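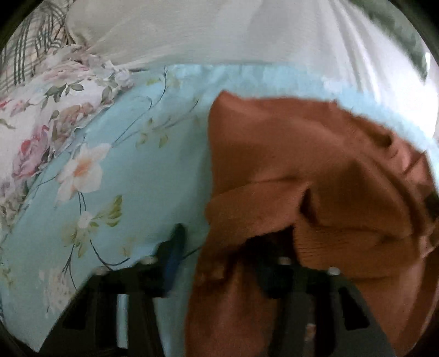
Bernwood Textile Reuse Room
Progress report, second period
Jan 3, 2018
Prepared by Anneli Saarela for Aarne Vuorinen, Plona Fund

3 min read

1. Scope of the period

The grant covers the sorting, folding and storage of donated clothing and household cloth at the Bernwood room. The first period was spent on shelving and intake. The second period, which closed at the end of December, was spent on the folding method and on how folded goods are grouped before storage.

2. Work completed

2.1 Folding surface. Garments were previously folded on a bare tabletop. Thin knits slid during the second fold and the edges did not line up. A cloth base is now laid down first and smoothed from the center outward. Printed cotton and plain cotton were both tried as a base. Printed cloth is preferred for dark and single-color garments, as the garment outline is easy to read against the pattern. Plain cloth is preferred for patterned garments.

2.2 Garment placement. The garment is laid on one half of the base and the other half is kept clear. The clear half takes the first fold of a sleeve or leg. On a wide base it can also hold the finished piece until it is moved to the stack.

2.3 Storage groups. The number of groups was reduced from 10 to 7. The three groups removed were scarves, table linen and mixed small items. Scarves and table linen now go with flat goods. Mixed small items are sorted by fabric weight.

2.4 Labels. Shelf labels were rewritten in larger type and moved from the shelf edge to the front of each bin. Ekrem Saraç has the template and can supply copies.

3. Results

A trial set of 57 garments was folded by the revised method and checked after storage. Of these, 6 had to be refolded. All 6 were long-sleeved knits. The fault was the same in each case: the sleeve had been folded before the body was squared, and the stack leaned. The instruction sheet now puts squaring the body ahead of any sleeve fold.

No comparable trial was run on the old method, so a rate of improvement cannot be given. Onni Manninen has proposed a side-by-side trial on the same garments for the next period. The proposal is supported.

4. Issues

4.1 Bedding. Duvet covers and large sheets do not fit the current table when opened. They are being folded in quarters by two people, which is slow and leaves creases off center. A longer surface is needed. Kundura has quoted for a folding extension and the quote is attached to the budget sheet.

4.2 Light-colored cloth. Pale blues and whites show marks from the bin lids. Lids are now lined with paper. This is a temporary measure.

4.3 Stock records. The Negi spreadsheet still uses the old group names. Pirjo Kiiskinen is converting it. Until that is finished, counts by group should not be compared with the first report.

5. Spending

Spending stayed within the approved lines. The amount set aside for bins was not fully used. We request permission to carry the balance forward and apply it to the table extension described in 4.1.

6. Next period

- Side-by-side folding trial, old and revised method
- Table extension, subject to approval
- Permanent bin lid lining
- Instruction sheet for bedding, first draft
- Converted stock records, with the first report's figures restated under the new groups

A decision on the carry-forward is needed before the extension can be ordered. The supplier's quote has a time limit, stated on its second page.

6 shares
0 comments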